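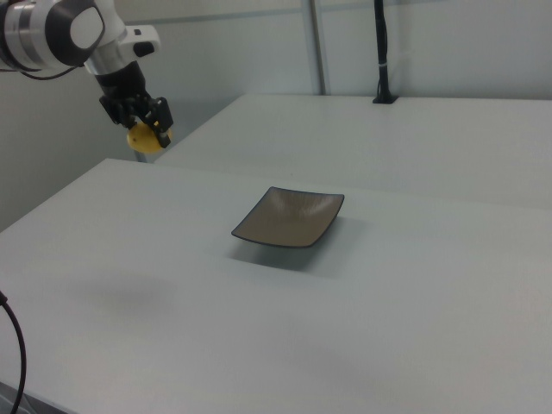

Iara Cabral me escribió en diciembre que había probado la receta de limones en sal dos veces y que las dos le habían quedado amargos, «como morder la cáscara de un pomelo». Me dio pena, porque con paciencia salen riquísimos, así que vuelvo a contar el proceso entero, con más calma que la primera vez (perdonad si me enrollo, ya sabéis cómo soy).

Lo primero es la fruta. Buscad limones pequeños, de piel fina y sin encerar, que los gordos tienen mucha parte blanca y de ahí viene casi todo el amargor. Para un frasco de litro yo uso 1.000 gramos de limones, y de esos guardo siempre 2 para exprimirlos al final. Lavadlos con agua templada y un cepillo suave y secadlos muy bien con un paño.

Después se les quitan las puntas y se les hace un corte en cruz, de arriba hacia abajo, sin llegar al final, de modo que los cuartos queden unidos por la base. Abridlos con cuidado y metedles dentro sal marina gruesa, una cucharada colmada por pieza. La sal fina de mesa no me gusta para esto.

Id colocándolos en el frasco, que habréis hervido antes, y apretad con ganas con el mango de una cuchara de madera para que suelten el jugo. ¡Sin miedo, que aguantan! Entre capa y capa, otro poco de sal, y si os apetece una hoja de laurel o unos granos de pimienta. Cuando el frasco esté lleno, añadid el zumo reservado hasta que todo quede cubierto. Si alguno asoma, exprimid otro limón más.

Cerrad y dejadlo en un armario fresco. Los primeros días le doy la vuelta al frasco por la mañana, mientras se hace el café, y luego lo dejo tranquilo hasta completar tres semanas. Sospecho que ahí estuvo el problema de Iara, que los abrió a los pocos días. Una vez abierto, a la nevera.

Para usarlos, sacad un cuarto con una cuchara limpia, enjuagadlo bajo el grifo, retirad la pulpa y picad la cáscara muy menuda. En mi casa va al pollo guisado con aceitunas, a las lentejas y a la ensalada de patata, y en esos platos echo la sal al final, después de probar.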